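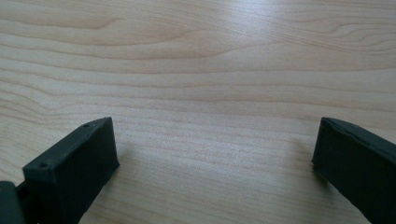
*The gripper's two dark fingers, wide open over the table.*

## How does a gripper hold things?

At the Numden open day, Larysa Mykhailiuk lets visitors try a gripper. It has two fingers that face each other. When they move together, they squeeze whatever is between them. When they move apart, they let go.

Try it with your thumb and one finger. Pick up a pencil, then a grape. Which one needs a softer squeeze? A robot has to learn that too.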